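How to cover a cabinet panel with patterned paper

Before you start, read all the steps one time. The work is not difficult, but with a plaid pattern you see every small mistake, so it is better to go slowly. I needed one Sunday for mine, with a long lunch in the middle.

What you need

Self-adhesive paper with a plaid print
A soft cloth and a little dish soap
A metal ruler and a pencil
A sharp knife with a new blade
A plastic card or a felt squeegee
A hair dryer

Step 1. Clean the panel

Wash the surface with warm water and a few drops of soap, then wipe it again with clean water. Let it dry for one hour. Old grease is the biggest enemy of the glue, especially near the handle. If there are small holes, fill them and sand them flat, because the paper will show every bump.

Step 2. Measure and choose the start

My panel was 96 cm high. I added 4 cm on each side for safety and cut the piece with the ruler. Please do not cut to the exact size now. You will need this extra when you move the pattern.

With a plaid you must decide where the wide bands will go. I put the paper on the panel without removing the back and moved it left and right until I liked it. A wide band does not have to be in the center. Mine is a little to the right, and I find it more relaxed like this. Make one thin pencil line at the top, exactly horizontal, and use it as your guide.

Step 3. Stick from the top

Remove only the first few centimeters of the backing. Put the top edge on your line and press it with your fingers. Then pull the backing down slowly with one hand and smooth with the card in the other hand, always from the middle to the sides.
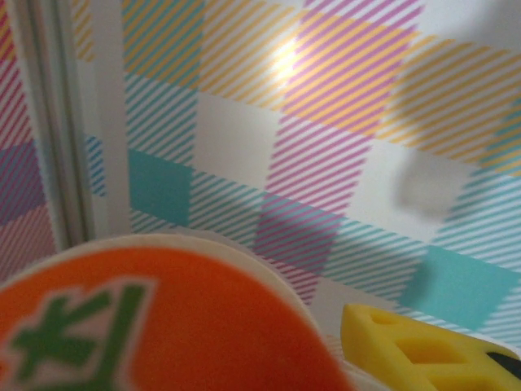

If the bands begin to go diagonal, stop and lift the paper back to the last straight place. Do not pull it sideways to correct it, or it will stretch and you will have a wave. With a print that has thin slanted stripes inside the bands, it is easy to get confused. Look only at the outside edges of the bands and compare them with the edge of the panel.

Step 4. Bubbles

Push small bubbles to the nearest side with the card. For a bubble which does not move, make a tiny hole with a needle and press the air out. Look at the surface from the side, with a lamp on – a glossy paper shows bubbles much better this way.

Step 5. Edges and corners

Warm the paper a little with the hair dryer and fold it around the edge. At the corners, cut a small triangle away so the paper does not become thick. If your panel sits behind a frame, trim the paper a few millimeters inside of it.

Step 6. Wait

Leave the panel alone until the next morning before you put the handle back. To clean it later, use a damp cloth and no scrubbing powder.

If you have paper left, keep one piece for repairs. Mine is rolled up on top of the cabinet.

Marcelle Royer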